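4.2 Wire hangers and the limits of the shape argument

The claim most often made against the thin wire hanger is that it ruins clothes. Household manuals repeat it, dry cleaners repeat it to sell something thicker, and the Volwood laundry survey treats it as settled before asking its first question. We went looking for the evidence and found very little. What exists comes mostly from heavy coats left hanging for a whole season, and it has been stretched to cover shirts, blouses and light cotton items that nobody in those studies ever hung up.

Our own material comes from the Dindville sorting room, where 300 light garments were handled over 90 working days ending in August. Each item was either hung on thin wire, hung on a wide molded hanger, or folded flat. Shoulder marks were judged by the same reader against the Clorna wear card, a printed set of gray steps that we have doubts about ourselves (see Section 5). Of the items kept on wire, 13 showed a mark that the reader would call plain. That is a small number, and we are wary of anyone who would build a rule on it, in either direction.

The more basic trouble is that "hanging" is seldom described. A garment does not go straight from the basket to the rail. It is laid out, turned, pulled at the neck and often smoothed by hand, and any of these steps may stretch the cloth before the hanger carries any weight. Figure 3 shows a white garment lying flat with one end over the front of the table, and the wire hanger held above the tabletop. The smudges and the faint pinkish-red stain on the cloth are a further warning. A reader scoring marks on fabric like this has to decide which of them count, and two readers may not agree.

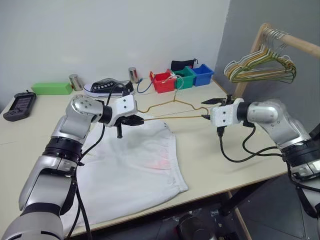
4.3 What the table adds

Waweru, the housekeeping guide used in the sorting room, says that garments should be laid fully on the surface before hanging. It offers no reason. We suspect the advice was copied from ironing instructions, where it makes some sense, and then carried over without a second look. A sleeve or hem left over the edge pulls on the rest of the cloth, but for a light cotton item the pull is slight and lasts only as long as the garment stays there.

We compared items laid fully on the table with items left partly over the edge and found no difference we would defend. It may be that the Clorna card is too coarse to catch one. It may also be that there is nothing to catch. The guide's authors would need to show a stretched hem – measured before and after – and they have not done so.

None of this clears the wire hanger. Narrow wire does press on a narrow band of cloth, and a knit left on it for nearly 90 days could well come off with a bump at the shoulder. Our sample held too few knits to say.

Comments (3)

The Clorna card was never meant for white cotton. I used it for years on wool and it was poor even there.

Were the garments washed between readings? I can't find it in Section 3 and it matters a great deal for the count of 13.

I have used wire hangers for shirts all my life and never had a bump. Sweaters are another story, those I fold.

Contact the editors | Copyright 19 June 2020, all rights reserved | Back to top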